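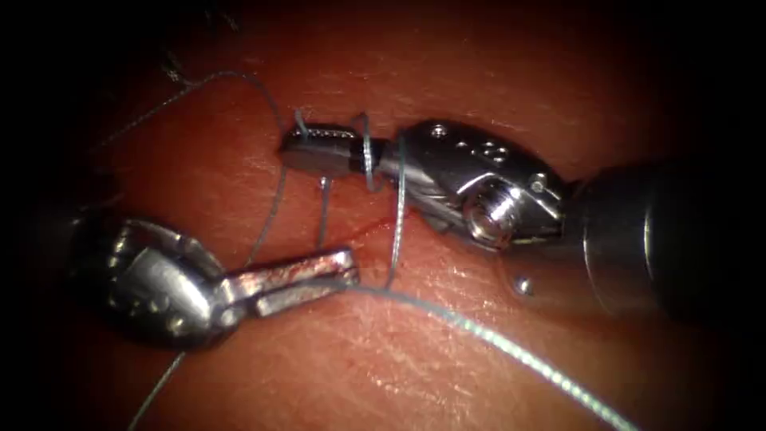

FOR IMMEDIATE RELEASE

Drasham Press to reissue long out-of-print children's serial "The Lamplighter's Goose"

TOLEDO, 19 Jan 2025 - Drasham Press said today it will bring back "The Lamplighter's Goose," the children's story that ran in weekly parts in the Roldale Messenger and has been out of print for two generations. First complete edition ever. Hardcover, with an ebook to follow. On sale in October.

The book has 40 chapters. Most readers who know it only know the first half, which is what the old school edition printed. That edition stopped at the flood. The second half (the goose in the city, the trial, the return to Roldale) was only ever in the magazine, and a full run of the magazine was hard to come by. Drasham worked from 2 sets, one held privately and one from a library sale, and compared them line by line. Where the printings differ the editors went with the earlier one. Notes at the back, short.

The author signed the serial "Justden." It was a pen name, made up of two streets near the Messenger's office, and the writer used it for children's work only. Under other names the same hand turned out theater notices, a column on county politics and at least one book of riddles. The serial was meant to run for ten weeks. Letters came in, the editor asked for more, and the story went on for most of a year with one break over the summer.

The break shows. Chapter 23 opens with the goose explaining where she has been, at some length, and a character who drowned in chapter 22 is back selling buttons. Drasham has left all of it alone. Spelling has been updated in a few places for young readers, the jokes have not.

"We grew up on the half version and thought the flood was the ending. Pretty grim ending for a seven year old," the press said in a statment. "The second half is funnier and a good deal stranger. The trial chapters are the best thing in it. We would like kids to have the whole story, and we'd like there parents to find out what happened to the goose."

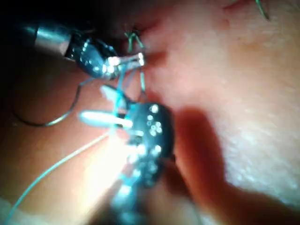 EDITION DETAILS

Title: The Lamplighter's Goose
Author: Justden
Publisher: Drasham Press, Toledo
Format: hardcover, sewn binding, ribbon marker. Ebook later, date to come
Ages: 7 and up, or read aloud from 5
Also included: an introduction on the serial and its readers, the original chapter summaries, a selection of letters to the Messenger

A numbered issue of 150 copies will be sold direct from the press. Same text, cloth slipcase, plus a facsimile of the first installment as a loose sheet. Orders for the numbered issue open in the summer.

FOR SCHOOLS AND LIBRARIES

Drasham will give 100 copies of the regular edition to elementary schools and public libraries. One copy per building. Send a request on school or library letterhead, no form needed. Requests are filled in the order they come in. A read-aloud guide, with the chapters split into twenty-minute sittings, will be free to download.

REVIEW COPIES

Advance proofs in late spring, print or PDF. Please say which. Chapter 1 is available now for excerpt with credit to the press; anything longer, ask first.

ABOUT DRASHAM PRESS

Drasham Press is a small publisher in Toledo. Reprints of forgotten children's fiction, mostly magazine serials, plus the occasional book of verse.

Contact: Press desk, Drasham Press, Toledo

###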